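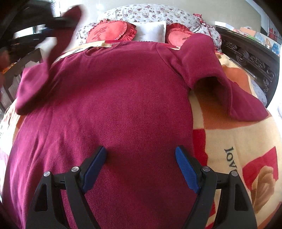
Nunell 40 Brushed Knit Fabric

4 min read

Search products Search Clear

Nunell 40 is a weft-knitted fabric with a brushed face, supplied on the roll for long-sleeved tops, nightwear and light outer layers. It is made by Narico and sold in the UK by Starkine. The fabric is dyed in the piece, then brushed, cropped and heat-set before rolling.

Construction

The ground is a plain knit with a laid-in yarn on the face side. Brushing raises the laid-in yarn only, so the ground loops keep most of their strength. The back is left unbrushed. Stretch is greater across the width than along the length, and patterns drafted for woven cloth will need to be altered before use.

Weight and width are given on the ticket attached to each roll. Both are measured after the cloth has rested flat overnight. Readings taken straight off the roll will differ, as the fabric is wound under light tension.

Supply

Standard roll length: 50 metres
Short roll: 40 metres
Minimum order for dyeing to a customer's shade: 1,000 metres
Put-up: face inwards on a cardboard tube, in a sealed polythene sleeve
Shade code for wine red: 998

Rolls from one dye lot carry the same lot number. Do not mix lots within a garment. Where an order cannot be filled from a single lot, Starkine will contact the buyer before dispatch.

Relaxing and cutting

Unroll the fabric and leave it flat and unweighted overnight before cutting. Lay all pieces with the pile running the same way. Reversing a sleeve or a front panel gives a visible change of shade in finished goods, most marked in the darker colours. Use weights on the lay; pins leave marks in the brushed face which do not always steam out.

The cut edge curls towards the face when stretched. A straight knife is suitable for low lays. For higher lays, reduce the blade speed to limit heat at the edge.

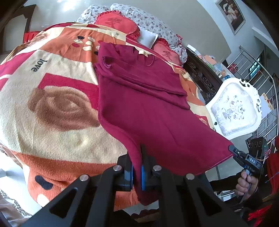 Sewing

Use a ball-point needle and a four-thread overlock for the main seams. Reduce presser foot pressure until two layers pass through without waving. Hems may be coverstitched or turned and twin-needled. Stabilise shoulder seams with tape. Sharp-pointed needles cut the ground loops and should not be used, even for labels.

Seam allowances should be trimmed evenly. Thick crossings at the underarm may be nipped at the seam line and turned in opposite directions.

Washing and wear

Wash at 40 degrees, inside out, with similar colours. Dry flat or on a low tumble setting. Do not iron the brushed face directly. Dark shades may release a small amount of loose fibre in the first wash. Fabric softener flattens the pile and is not advised.

Pilling was assessed by Shiyu Li at the Qin mill laboratory in November, on washed and unwashed samples from the current production. The test report is sent with sample orders on request.

Samples and enquiries

Hand-sized swatches are available in all stock shades. Sample lengths are cut to the full width and sent folded. Fold lines relax after steaming from the back.

Technical enquiries should be addressed to Zixuan Pan at Starkine, quoting the shade code and lot number. Claims for faults must be made before cutting. Keep the roll ticket until the whole roll has been used.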